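Notes for Thursday evening, Milldale fellowship supper

Start slow. Thank Chrysoula Karagiannis and the kitchen crew, and say again how good it is to see so many faces from the Druvau Street church (they drove a long way, bless them).

Opening story: my grandmother's lentil soup. She made it every week of Lent in a pot big enough for 100 people, though there were only four of us at the table. Pause here, let them laugh if they want to. The neighbors always went home with a jar, and I was a grown man before I understood she had planned it that way all along.

Read Ruth 2, verses 15 and 16, out loud and without hurrying. Boaz tells his workers to pull out some stalks from the bundles and leave them for her. Stay on that a minute. He could have handed Ruth a sack of grain and been done with it, but he let her go on gathering, and she walked home with her head up.
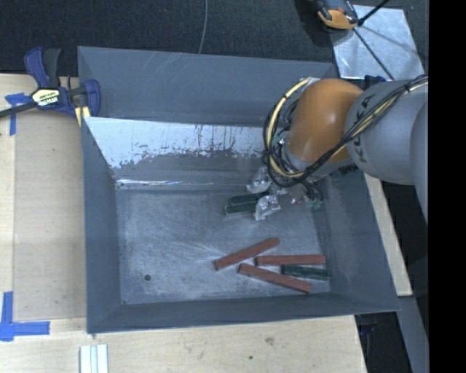
Second part: leaving some behind

Ask them: where are the edges of your field? It might be an hour on a weekday, or the extra chair at supper. Mention the pantry shelf, almost 250 bags since December, and thank everybody who carried one in!

If time is short, skip the Leviticus reading and go right to the prayer. Closing hymn is number 898, all the verses please.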